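The Chore Report: Still Doing Your Own Dishes

Every spring somebody forwards me a video of a robot folding a shirt, with the subject line "you're out of a job" or, from my sister, "finally." The April crop was good. There was a shirt, then a towel, then a thing with two arms making what I took to be a sandwich. I watched them all at my desk, eating a sandwich I had made with the two arms I already own, and it took me less time.

So for this issue I went to ask people who would know. The question was simple: can a machine do the chores yet, at home or on the shop floor, and if it can't, when do I get to stop?

The shop floor first

Koltex makes zippered covers for chair cushions, and Octavian Vlad runs the packing end. He bought an automatic folder 2 years ago. It folds one size of cover, beautifully, all day. Give it the next size up and it folds that one too, into a shape Octavian calls "the bat."

He likes the machine. He would buy it again. But he has kept the same number of people at the packing tables, and what they mostly do now is the stuff the folder won't touch: covers that arrive inside out, covers with a thread hanging, covers that somebody has tossed in the wrong bin. "It took the boring third of the job," he told me. "The other two thirds were also boring, but they were different every time."

That last part is the whole problem, as far as I can tell. Machines have been fine with boring for a century. Your washing machine is a robot with no ambition and it does its job better than you would with a rock and a river. What they can't stand is being surprised, and a house is a building full of small surprises, several of them sticky.

Then the kitchen

Ionuț Munteanu tests home gadgets for Drorkia, which sells them, so I expected a pitch. What I got was a tour of a cupboard. In it were a window cleaner that falls off windows, a pan stirrer that walks itself to the edge of the stove, and a floor mop that does a lovely job of any room with nothing in it. He has 3 children. He doesn't have any rooms with nothing in them.

I asked which of the lot he uses at home. He thought about it for longer than I think his employer would like, and said the robot vacuum, on the days when somebody has picked everything up off the floor. I asked who picks everything up off the floor. He gave me a look.

Picking things up is the chore, you see. The vacuuming was never the bad part. If a machine could go through a living room at seven in the evening and put the blocks in the block box, the socks with the socks and the mysterious plastic part on the shelf where mysterious plastic parts live, I'd pay car money for it, and I drive a pretty cheap car.

And now the blocks

Which brings me to Ladus, a small lab that has decided to begin at the beginning. Nelu Zamfir and Liviu Zamfir (no relation, and they are tired of being asked) work on getting an arm to push things where you tell it to. No gripping, no lifting, certainly no sandwiches. You say something like "move the heart over by the red star," and the arm is supposed to work out which one is the heart, which one is the star, and what "over by" means to a person who says it without thinking.

I had pictured more of an arm. The part that does the work is a black rod with a rounded tip, and the workplace is a pale wooden board with some colored blocks on it. It looks like the good corner of a preschool. I asked whether it was a bit of a step down from folding shirts, and Nelu said that the shirt in the video had been folded on take 30, and I should ask to see the other takes.

Pushing is harder than it sounds, too. Try sliding a star across your kitchen counter with the end of one finger. It turns. You correct, and it turns the other way, and then it bumps the salt. You and I fix this without noticing. The arm has to learn it, and learn it again for a cube, and then for a cube that's sitting next to something else. Liviu told me they don't much mind when it gets a push wrong. They mind when it gets one wrong and carries on as if all were well, a habit I recognize from my own loading of the dishwasher.

When I asked them for a date, as in a date when this tidies my living room, they were both suddenly very interested in the coffee machine. (It's manual. You have to hold the button down.)

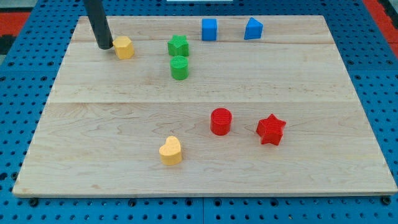 What to do in the meantime

Pick up your own socks. Keep the vacuum if you have one, and clear the floor for it like the good assistant you are. If you run a shop and somebody offers you a folding machine, ask to see it fold 2 sizes, one after the other, without a technician in the room.

Next issue: Liviu Hodoroagă on the Ursu snow blower, which steers itself, and the neighbor's hedge, which didn't move in time.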